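The Key to Flat 16

I moved to Hallstead in March with two suitcases, a kettle and a plant I'd been told was impossible to kill (it died on the train). The flat was above a shop called Debnath, which sold buttons and zips and, for some reason, one kind of soup. I'd taken it without seeing it. My sister says I'd buy a horse off a postcard, and she's right, I probably would.

The agency was called Grustent, and they'd left the key in one of those little boxes by the door with a code on it. The code was 2522. I put it in and out dropped a key, big and brown and heavy, the sort you'd expect to open a church. It had a paper tag tied on with string that said 16.

Well, I was in flat 2.

I rang Grustent, of course, and got the music. I don't know if you've ever stood on a wet step with two suitcases listening to a pan pipe version of something you used to like, but I can tell you it changes a person. After a good long while a woman came on and said there was no flat 16. There were only four flats in the building, she said, very slowly, as if I'd been the one to make up the number. Then she told me to try the key anyway.

So I tried it, and it opened the front door, and it opened flat 2 as well. I asked if that was normal and she said it was lovely to speak to me.

I did what anybody would do, which was nothing, for nine days. I unpacked. I bought the soup. I found out that the radiator in the bedroom knocked, always in the small hours, always three knocks and then a long gap, like somebody polite. And every time I came in I looked at that tag and thought, well, sixteen what? 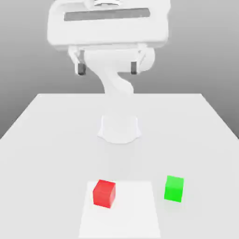 Sunday

By the Sunday I'd had enough, so I went round the building trying the key in things. I'm not proud of it! I did the meter cupboard (yes), the bin store (yes) and the back gate, which hadn't got a lock at all, only a hole where one used to be. Then I went up past the top flat, where the stairs got narrow and the carpet gave up, and there was a door painted the same green as the wall.

I'd like to say I stopped and thought about it. I had the key in before I'd got my breath back.

It was a tiny room with a sloping ceiling and a skylight, and it was full of post. Proper bundles of it, tied up with the same string as my tag, stacked along the wall as neat as bricks. Every envelope had the same address on it, 16 Flarkanetti Row, Hallstead, and not one of them had been opened. I sat down on the floor. The top one had a second-class stamp with a bird on it and lovely round handwriting, the kind they used to smack you into at school.

I went down to the shop and asked the old man behind the counter where Flarkanetti Row was. He was sorting hooks and eyes into a tin and he didn't look up.

"You're standing in it," he said. "They knocked the rest down. This was the end house."

"So who was at number sixteen?"

He shut the tin. "My mother. She moved away with the baker and never told my father where. He said if people wanted to write to her they could, but he wasn't going to be the one to send it on. And he wasn't going to throw it out, either. He was very fair like that."

I asked him whether he'd ever read any. He said they weren't addressed to him. Then he said, a bit too quickly, that the stairs were bad for his knees.

So I carried them down. It took me the whole afternoon, up and down with my arms full, and he cleared the counter and put the closed sign up and made us both a bowl of the soup. He wouldn't open the first one. He pushed it over to me and took his glasses off, and I slid my thumb under the flap as gently as I could.

"Dear Mum," it said, and I saw him look down at his own hands.

"Go on," he said. "I've forgotten what I put."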